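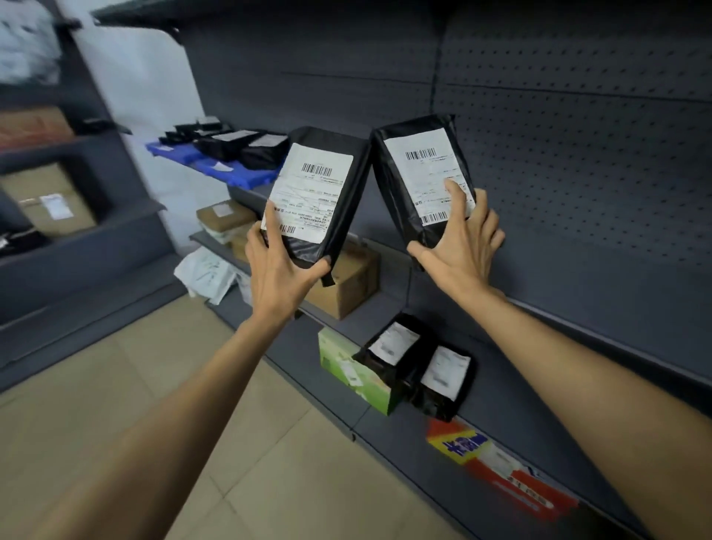 Two black mailers and their shipping labels.

Filed under: Student Projects, Local History
5 min read

My project began with my grandmother's shoebox of letters, which she has kept since 1969, and a simple question: what did people in Zakside use to mail each other?
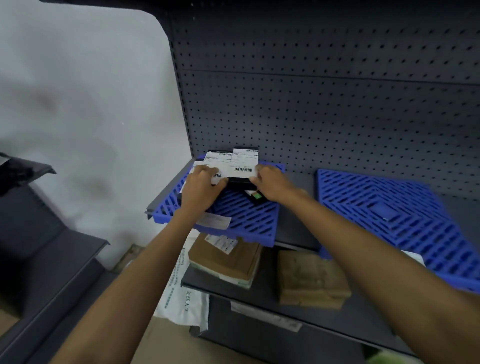
Phong Âu
Student researcher, Ayele School

I talked with 20 neighbors in October, usually over tea (so much tea!), and nearly all of them wanted to tell me about Christmas cards first. Mrs. Ayele's family sent dried fruit wrapped in flour sacks, and the sacks came back by return mail.

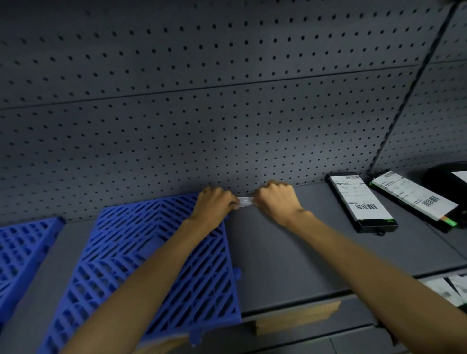

Stores were the real post offices in those days. At the old Stovus grocery, letters waited behind the counter, tucked into a wooden rack the owner built himself. I thought of that rack when I looked at gray metal shelving with a pegboard back and a ragged scrap of brown stuck to the front, and I wondered if it will be remembered as fondly.
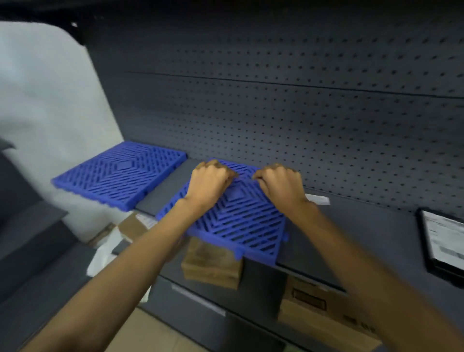
Page last changed Saturday, March 8, 2025

My favorite part was reading the letters aloud to my grandmother. Next I would like to record the Wastov Street families, who wrote to relatives overseas and saved every stamp.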